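3.2 How households part with their old computers

It will come as no surprise to anyone who has cleared out a parent's attic that people hold on to computers long after they have stopped switching them on. We sent our questionnaire to 2000 homes in Mindau in July, and the replies, many of them with kind notes in the margins, gave us a good deal more to think about than we had bargained for. 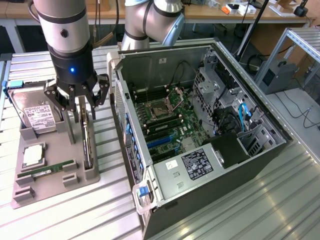 Figure 4. Computer parts in a fixture tray beside an open tower case.

Most people named the hard drive as the thing that worried them. They thought of photographs, letters and tax papers, and they would sooner keep a whole machine under the stairs than hand over that one part. One reply (no. 3013 in our register) came from a retired baker who had moved house with the same computer three times — he wanted, he wrote, to have one last look through it first.
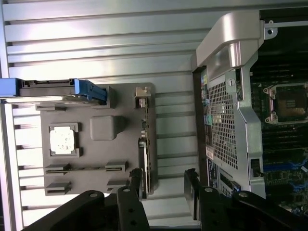
Marjatta Sjöberg

The talks we held afterwards in Weninero, with 25 of those who had replied, let us ask about this more gently. Hyvönen's earlier work had led us to expect that distance to the collection point would matter most, and for those without a car it plainly did. For the rest, what counted was whether they knew the person behind the counter. Several spoke warmly of the old Kemppainen shop, where one could stay and chat while a machine was being looked over.

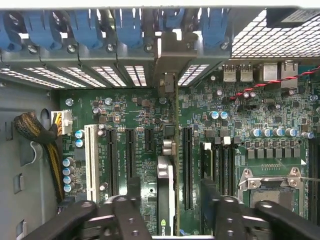 Photo: Reijo Hyvönen / Irkon

Money came up less often than we had thought it would. A small payment was welcome, but a plain written promise that the drive would be wiped was welcomed a great deal more, and we return to the wording of such promises in section 3.3.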